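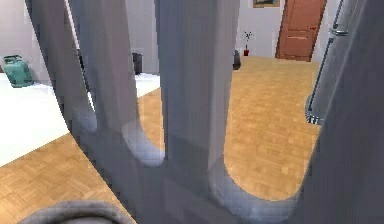
A wet fortnight and a wrist that won't behave

10/9/25

I promised an update on the Furkari arm before the end of August and then didn't write one, so here we are in a different month with the kettle on and rather a lot to catch up on. For anyone who has wandered in from the sourdough posts (hello, you're very welcome, the starter is fine), the Furkari is the robot arm I've been building since last winter, partly on the dining table and partly at Mustosance, the shared workshop behind the tile warehouse on Tarawneh Road. It is meant to pick small things up in a room and put them somewhere sensible. At the moment it can pick small things up in a room on the computer, some of the time, and in real life it can hold a sponge with tremendous conviction.

I'll start with the good news, which is that the shoulder is finished. Properly finished, with the covers on. I'd been running it all summer with the belt showing because I kept needing to get at the tensioner, and every time I took the bus home with it in my rucksack the belt picked up fluff from my jumper. The new tensioner is a little sliding block with a slot and a single bolt, and you can reach the bolt from the outside with an ordinary key. I drew it four times. The first version was lovely and could only be fitted by somebody with hands the size of a doll's.

The elbow is also done, though I'm less proud of it. There's a click when it passes the halfway point under load, and I have greased it and ungreased it and shimmed it with a strip cut from a yoghurt pot lid, and the click is still there. It doesn't seem to affect anything. I've decided to live with it until the winter, in the way you live with a stair that creaks.

Now, the wrist. Oh, the wrist! The original plan had the wires running down the middle, through a hollow shaft, which looked terribly smart in the drawing and was a misery to put together. Every time I wanted to change the camera I had to pull the lot back out through the elbow. So in August I gave up and moved everything to the outside, in a fabric sleeve with a bit of slack at each joint, and it now looks like something from the back of a hospital bed, but I can swap the camera in the time it takes a cup of tea to brew. The trade is that the wrist can't go all the way round any more. I've put a stop in the software and another one, printed, in the actual joint, having learned my lesson about trusting the first without the second.

While the wrist was in bits I did what I always do, and went off and played with the simulated version. I've been using Drandix for this, which is a small simulator that I've grown fond of despite its manual. You load in your arm, load in a house, and the virtual camera sits where the real one would. The houses come furnished, with all sorts on the floors and the worktops, and I've spent more evenings than I'd care to admit just trundling about in them, looking at other people's parquet.

It's useful as well as soothing, I should say. The fingers on the Furkari are big, rounded things, and from the wrist they get in the way of nearly everything. I knew that in a general sort of way. I hadn't understood how much of the room I was giving up until I ran the first set of 30 attempts with the camera where I'd drawn it, close in behind the palm. In 13 of them the arm lost sight of whatever it was reaching for before the fingers had begun to close, and from then on it was going by memory. Sometimes its memory was good. Quite often it was not, and it would close very gently on nothing and carry the nothing across the room.

My fix was to add a second camera, a fixed one, looking at the counter from a little way off, and to let the arm check with that one whenever its own view got too full of finger. I set it up first in one of the kitchens, the one with a green spray bottle and a knife on the white worktop, and it took me a whole evening to get the two cameras to agree about where the worktop was. They disagreed by the width of my thumb. I blamed the simulator, then the arm, then myself, and the culprit was a number I'd typed in the wrong units back in the spring.
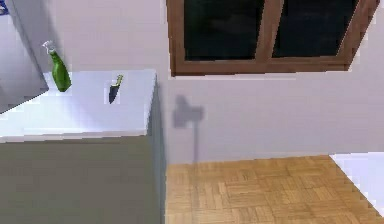 Does the arm need a second camera to do this sort of job?

Plenty of arms manage with only the one on the wrist, especially if the fingers are slim and the object is bigger than the fingertips. Mine has fat fingers and I want it to lift small things, so a fixed camera saves a lot of guesswork in the last part of the reach.

With both cameras working I ran another set, same rooms, same objects, and it was a much happier evening. The arm still fumbled, but it fumbled near the thing it was after, and when it went wrong it mostly knew it had gone wrong and backed off for another go. I'd given it a limit of 60 seconds for each attempt and it hardly ever ran out. In the earlier set it had spent a good part of that time drifting about, like me looking for my glasses.

Pens and pencils are my test objects, by the way, and people at the workshop keep asking me why I don't start with something easier, such as a mug. The answer is that I don't need a machine to fetch me a mug. What I have in my house, constantly, is pencils on the floor and a bad knee. So long thin things it is, and they are beastly. They roll, and they hide along the edges of chairs, and if you come at one from the end the fingers simply shoo it away. The arm has to turn its wrist to lie across the pencil before it comes down, and that brings us straight back to the wrist and its new stops, and to the reason I spent most of a rainy weekend moving the base of a virtual robot a few inches to the left.
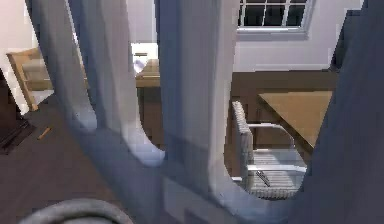

Picture: own render, made in Drandix with the Furkari hand

Anyway, back to real life and the actual bench, where things are messier and smell of hot plastic. I took the rebuilt wrist down to Mustosance last week to fit it to the arm, and I'd like to report that it went straight on. It went on at the third attempt. The bolt circle on the wrist plate was right and the one on the forearm had shrunk in the printing, by such a tiny amount that the first bolts went in beautifully and the last one wouldn't look at its hole. I opened that one out with a round file. Then I found I'd fitted the plate upside down, and opened out a different one. The plate now has two slightly oval holes and an arrow drawn on it in marker pen.

The fingers are on their second life too. The first pair were hard all the way through and polished themselves smooth within days, so that anything round popped out sideways. I've reprinted them with a shallow dip on the inner face and glued in strips cut from a silicone baking mat (the cheap thin sort, the good one stays in the kitchen). The glue took three goes. What worked in the end was roughing up the back of the silicone with sandpaper, putting on the primer that comes in the little felt-tip pen, and clamping the whole thing in a paperback overnight. I now have a crime novel with a dent in it.

If you're building something along the same lines and want my settings, these are the ones I ended up with, for what they're worth:

Finger walls: 3 mm, printed lying on their side
Wrist cable slack: enough to make a loop you can get a finger through
Fixed camera: above the counter and off to one side, looking down at a slant
Pause before closing the fingers: as long as you can bear

That last one made more difference than I'd have guessed. I'd had the fingers starting to close while the arm was still settling, because it looked quick and clever, and a small wobble at the shoulder is a big wobble by the time it reaches the fingertips. Now it stops, has a think, and closes. It looks like somebody picking a chocolate out of a box.

A few of you asked about money after the last post. I've kept a list in the back of my diary and then not added it up, on purpose. The motors are the dear part, and I bought them one at a time over the winter so that none of the months looked too dreadful. The plastic is very little. The workshop fee I'd be paying regardless, for the bandsaw and the company.

There's a fair amount still to do before I let it loose on my own floor. The fixed camera needs a proper bracket, as it's presently held to a shelf with a bulldog clip and I keep nudging it with my elbow when I reach for the solder. The arm needs a heavier base. I've been using a paving slab, which is perfectly steady and a nuisance to carry, and the dining table has started to bow a bit in the middle, so it's either a different base or a different table. And I want to try the real rooms against the simulated ones, with the lights on and then with just the lamp, to see how the cameras get on in my rather gloomy front room. The Drandix houses are all so beautifully lit. Mine has one north-facing window and a hedge.

I'll be down at Mustosance again once the new bearings come. If you're local and would like to see the arm hold a sponge, do come and say hello, and bring a pencil, as I seem to have run out.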